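3.2 Collecting the dish episodes

We gathered 300 teleoperated episodes for the dish task, all at one counter in the Voston kitchen. Each episode starts with plates on the counter and a wire rack set close to the wall. Operator picks one plate, lifts, slots it. We kept 200 for training and held back 60 for testing. The rest were dropped – bad time stamps mostly, or the operator gave up partway.

Plates were the hard part. Thin rim, shiny glaze, and two of the same design close together give the policy very little to tell front from back. So we asked operators to vary the grip point along the rim and to leave the crumbs on the counter as they were. No wiping betwen episodes.
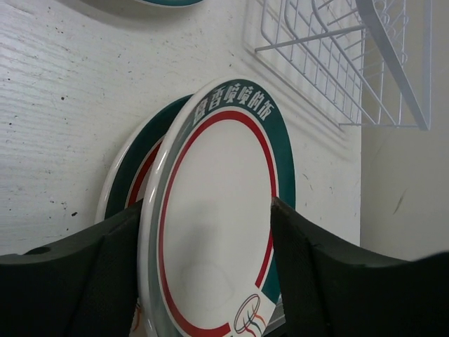

Renu Tomar
Data collection lead, Kirkeo group

Figure 4. Wrist view, plate held on edge between the two fingers. A second plate of the same design leans behind it, rack at upper right.

In the wrist view (Figure 4) the fingers cover part of the colored band, and the bottom of the plate runs out of view. Labels for the rim are therefore drawn only where the rim can be seen. We did not fill in hidden parts. First round of labels did, and the Breneo baseline learned to place the rim too low – 19 episodes had to be redone by hand.

Rack position was changed by hand every few episodes, no fixed schedule. Lighting was left alone. Shadows from the wires fall on the counter and we kept them in, no masking or color correction of any kind. Same settings were used for the bowls set, see seciton 3.3.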